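Dredport stall

The Dredport stall was a recurring fault in a two-armed garment-folding robot at the Dredport workshop of Jatura, a small automation firm. It was first logged on 2020-07-04 and takes its name from the town, whose council has never asked for the honour. In a stall, the arm reported a completed grasp, carried on with the fold and brought nothing with it. The fold was then recorded as a success. By this measure the machine had its best month ever.

Background

Jatura had set out to fold T-shirts on an ordinary white table, using parallel-finger grippers and a controller adapted from the Bastos series of pick-and-place software. Bastos had been written for cartons. Cartons have edges that stay where they are put, a courtesy seldom extended by cotton.

A fold began with the gripper opening in front of the near edge of the garment. The fingers were to close on a single layer, lift, and travel to a waypoint while the second arm kept the rest of the shirt in place.

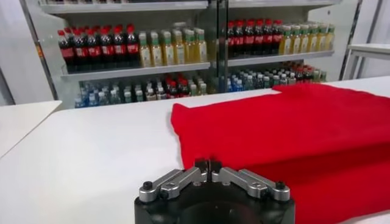
Vol. 2, p. 243

The controller judged a grasp by the force on the fingers once they had closed. Two bare fingertips pressed together also produce force, and the software, being of an optimistic temperament, counted this as cloth. Later versions of the manual call the condition a "phantom grasp". The operators' name for it was shorter and has been left out of the manual.

Discovery

The fault came to light when Ileana Vlad, then a test technician, compared the log with the pile. The log listed 900 completed folds. The pile contained 600 that anyone would have been willing to call folded. Management's first response was to ask whether the pile had been counted correctly. It was counted again, and obliged them with the same figure.

Vlad's report traced most of the failures to the second fold, where the cloth was thicker and the fingers tended to ride over the edge. It also noted a less comical side to the matter. An arm that believed it was holding a shirt moved at carrying speed, and the interlock that slowed it near a person's hands was released only after a failed grasp. As no grasp ever failed, the slow mode was never entered. On one occasion an operator reaching in to straighten a sleeve was struck on the knuckles. The injury was minor and the language was recorded in full.

Correction

Evander Farquharson, who had written the original grasp check and defended it for longer than was strictly dignified, replaced it in August. The revised check compared the gap between the closed fingers with the gap expected for fabric, and treated a gap of zero as an empty hand. The interlock was separated from the grasp result altogether, so that the arms slowed whenever anyone came within reach, whatever they imagined they were carrying.

The supporting arm was also given more to do. It now pressed on the edge of the folded garment and stayed there until the other gripper had opened and cleared the tabletop, which stopped the finished bundle from being dragged out of square.
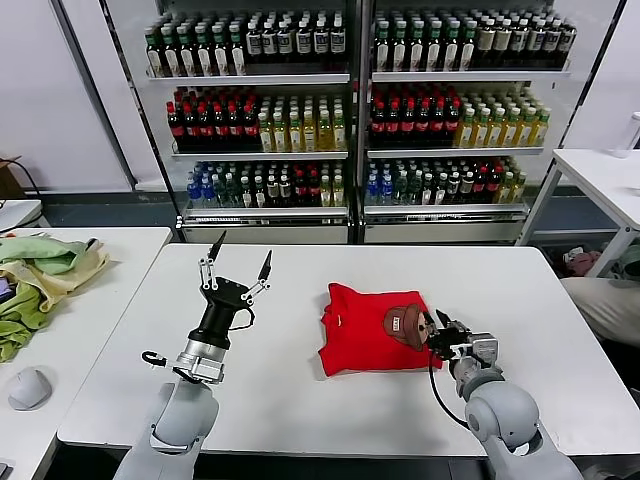
Legacy

The revised check was adopted at the firm's other workshop, in Jena, where staff had reported no stalls at all. After installation they reported them daily. The Dredport log was never corrected, and its 900 folds still appear in the firm's brochure under the heading of reliability.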